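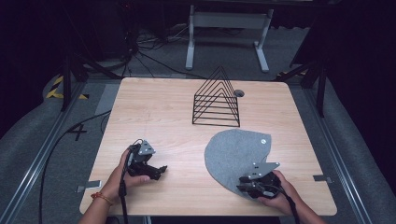
Our job this term was cell 4, setup and upkeep. Two hand-held grippers, one table, a lot of cable. The other groups in the Surkus lab got to do the software side, we got the hardware side, which means screws and cleaning and finding out why something that ran at lunch doesn't run at 3 pm. Each gripper has its own black cable going down past the hand and off the front of the table, and the tabletop is held to the two aluminum rails by the little clamps on the front edge. Those two things, cables and clamps, turned out to be most of this report.

Project report, Ratree Rungrueang and Decha Thaweesak
Kaewmanee workshop course, Dendport
7 min read

What we were asked to do

Take over the cell from last year's group, get it running again, keep it running till the end of May, write down what we did so the next people don't start from zero. Last year's notes were one page and half of it was a parts list. No cable lengths, no clamp settings, nothing on how to zero the grippers. So we wrote our own from the first session on. Some of it is in here, the rest is in the red binder.

Setting up the table

First thing was the top. It had been put back on the rails a bit crooked and it moved when you leaned on it. Not much, but if the table moves then every position you record is off by however much it moved. We loosened both front clamps, pushed the top square against the rails, tightened left then right, a half turn each, back to left. If you do one side all the way first the top walks sideways. We did that twice before we figured it out.

After that a pencil mark on the underside at each clamp. If the marks don't line up, somebody bumped it. Check before every session, takes no time.

The work surface stays plain apart from whatever is being used that day. For us that was mostly the felt mat and the wire file organizer, good test items becuase one is flat and soft and the other is thin rods that the fingers slip off of. The organizer was the harder one by far. Coming in from the side was ok, coming in from the top the fingers wanted to spread around a rod and then stick.

The grippers

Both are the same model, a Clelutstead hand unit, flat metal plate on top. The fingers slide on a short rail inside. When the rail gets dirty the fingers close unevenly and the reading jumps. What we did for both:

- unplug at the box end first, never at the gripper end
- open the fingers all the way by hand
- dry brush along the rail, both sides
- one wipe with a lint free cloth, no oil (last year's group used oil, it collects fuzz)
- close and open slowly 9 times, feel for a catch
- plug in, run the zero routine, write the value in the log

The left one always had a catch near fully closed. Took the cover off, found a bit of gray fluff packed at the end of the rail. Pretty sure it's from a felt mat. Since then we brush after every felt session and not just once a week. The catch hasn't come back so far.

Zero routine should give the same number every time, within 2 counts. Before cleaning the left gripper was all over the place. After cleaning it was inside the limit on every try in the log. The right one was fine before and after, so no big story there.

Cables

This ate most of our time. In week three the right gripper started dropping out. Light goes off, comes back, file is useless. We swapped the box port, same thing. Swapped left and right cables, and the fault moved to the left gripper, so it was the cable. Should of done that first.

The break was close to the plug where it bends every time you reach forward. Decha cut it back and put on a new plug, and we added a loop of slack with a velcro strap on the forearm so the arm pulls on the strap and not on the plug. Ratree didn't like the strap at first (itchy) so now there's a wider one.

Wiggle test: gripper plugged in, hold the plug, bend the cable each way, watch the light. If it flickers the cable is out, don't "just finish the session".

We also ran a long test after the repair, 900 open and close cycles on the right side split over one afternoon. No dropouts. Total for both grippers by the end of term was 2,009 cycles in the log, probably more in real life, the first week wasn't logged properly.

What went wrong

Lost one full session to a clamp that was only finger tight. Our fault, we skipped the pencil mark check. Also stripped one cover screw on the left gripper, replaced it with one from the spares drawer that is slightly longer. It fits but don't use it in any other hole, it will touch the rail.

The label maker ran out so cable labels are masking tape for now. They need redoing.

Left for the next group

New plug on the left cable too, it's the same age and will go the same way. Proper labels. Order cover screws. Somebody should try a different strap. And please keep writing in the log even when nothing happens, the boring lines are how we spotted the zero value drifting.

Binder is on the shelf by the door, spare plugs in the tin next to it.

3 comments · 11 shares

Kaewmanee workshop course, Dendport · Contact · Back to top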